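Sharing a Workbench Without Sharing a Grudge
By Samer Haddadin
February

Most disputes between couples over a shared workshop come down to storage, access and unfinished jobs. Each can be handled by procedure. The notes below assume two adults, one bench and a single garage bay.

Divide the bench before dividing the tools. Run a strip of masking tape across the surface at the agreed line and leave it there for 14 days. If one partner's work keeps crossing it, move the line. Adjusting tape is quicker than reopening the argument every Sunday.

Tools owned before the relationship stay with the original owner and get a dab of coloured paint on the handle. Tools bought jointly go on the wall. Anything over $65 is discussed before purchase, including items on sale. My partner and I set that figure after a disagreement over a second-hand drill press, and it has needed no revision.

Keep a job list on paper at eye level. Each entry has a name, a start date and a next step. "Fix chair" is too vague to be useful; "reglue left rear leg, clamp overnight" can be picked up by either person. Cap the list at four open jobs. A fifth goes on only when one comes off.

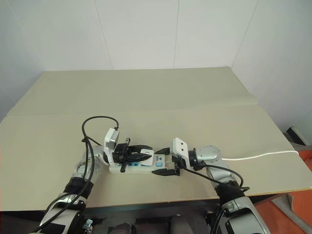 Unfinished work is the harder category. A half-stripped dresser reads as patience to the person stripping it and as neglect to the person walking around it. Agree on a parking spot, preferably a shelf or a marked section of floor, and a limit on how long anything may stay. When the limit runs out, the owner finishes it, stores it elsewhere or gives it away.

Criticism of technique should wait until the work is down and the power is off. Safety is the exception: say "stop", then explain once the blade is still. Musa Oyelaran, who built most of the cabinets in our house on Windbridge Road, uses the same rule with his wife and says it took a month to stick.

Sweep up together at the end of a session. Hang the broom by the door, bristles up, and empty the dustpan before going in for supper.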